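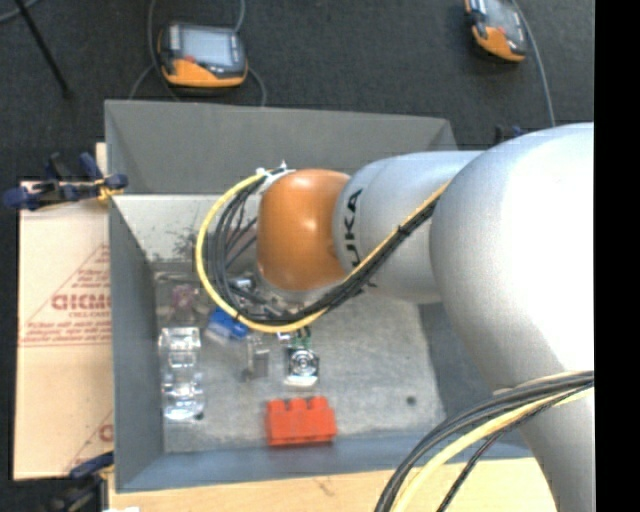 Chapter 4
Going to Hear Music: The Concert Hall and Its Audience

If you have ever squeezed past eleven pairs of knees to reach a seat in the middle of a row, clutching your coat and whispering "sorry, sorry" the whole way, then you already know something about the subject of this chapter. A concert is made by the people on the stage, of course, but it is also made by the people who came to listen, and by the room that holds them all together for an evening. In the last chapter we spent a good deal of time with performers. Now we are going to turn around in our seats (politely!) and look at everybody else.

We will begin with the old music hall at Tranholm, which opened in 1830 and will keep us company through most of the chapter. It was built for 1375 listeners, a very hopeful number for a town of that size, and for its first few seasons the balcony was closed off with a curtain so that the place would feel fuller. The early audiences did not behave much like the ones you may be used to. They talked. They ate supper in the boxes, wandered in after the overture, called for a favorite song to be played again, and sometimes got it. The lamps stayed lit all evening, and people looked at one another at least as much as they looked at the stage.

How did we get from there to the hush that falls over a modern hall when the lights go down? That is a longer story than you might expect, and we will take our time with it. Part of it has to do with lighting, part with the price of a ticket, and part with the kind of music being written, which asked for longer and longer stretches of attention. Part of it is simply habit, handed along from one row to the next.

From Tranholm we will travel to a much smaller room, the Rahimi, a club with 136 seats and a bar along one wall. A singer there can hear a glass being set down, and the crowd can hear her take a breath. Some of you will find that you like the Rahimi a great deal better than the grand hall, and some of you will miss the velvet. Both feelings are worth writing about, and the listening journal you started in Chapter 1 is a fine place to do it.

The last section takes us outdoors to the summer festival at Bania, where the audience sits on blankets, children run about, and the weather gets a vote. You may notice that a few of the old Tranholm manners have found their way back onto the grass.

Before you read on

Think of the last live performance you attended, whether it was a stadium show or a cousin's piano recital in a church basement. Where did you sit? What could you hear besides the music? When did people clap, and how did you know that it was time to join in? Jot down a page or so while the memory is fresh, and keep it handy, as we will come back to it at the end of Section 4.2.

Words to watch for: encore, gallery, house lights, intermission, promenade, subscription.

4.1 A Night Out at Tranholm

The doors opened at six o'clock, and by half past there was usually a line of carriages down to the river.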